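Set-Up Guides › Workstations › Small Parts Storage

4.2 Loading the Kelleck two-level shelf

This section covers the placing of trays, small parts and curved shells before work begins. Assemble the shelf as described in 4.1 and check that it stands level.

1. Wipe both shelves with a dry cloth. Do not use solvent on the painted surface.

2. Place open trays on the upper shelf in one row, with a hand's width between them. Do not stack.

3. Place discs, pads and rods on the lower shelf. Keep rods together at the back, parallel to each other.

4. Set the shell bin on the floor beside the shelf, on flat cardboard. Fit the dividers before loading.

5. Stand the shells upright in the dividers. Shells laid flat must rest on cardboard – never directly on one another.

NOTE: The upper shelf is rated for up to 300 N, spread evenly. For Gerus trays, see the tray supplement.

CAUTION: Gloss shells scratch easily. Keep rods and other metal parts out of the bin.
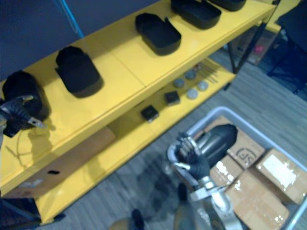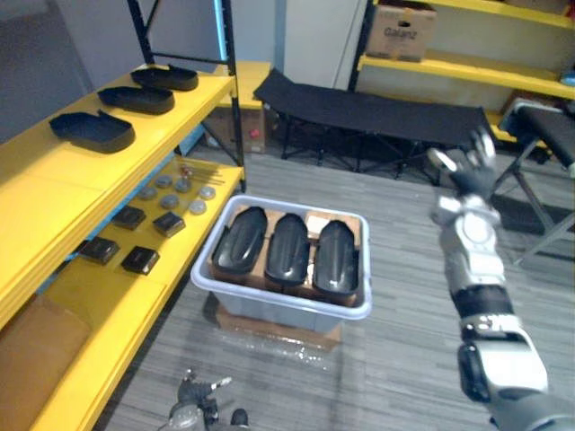
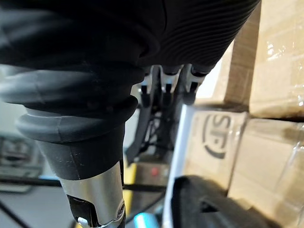
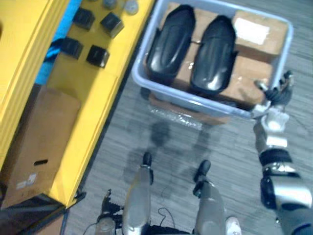
Bins are checked at the start of each shift and again after any move. Lift a loaded bin only after the shells have been removed, and replace any divider that has split or gone soft at the fold. Clear loose wrap from the floor before moving the bin; the clear bubble wrap at its front edge in the last picture is the kind to pick up first. Record damaged shells on form 34 and set them aside.

Related sections
4.1 Assembling the shelf
4.3 Labels and bin cards
5.2 Vodier divider sets

Kelleck Support | Contact | Back to top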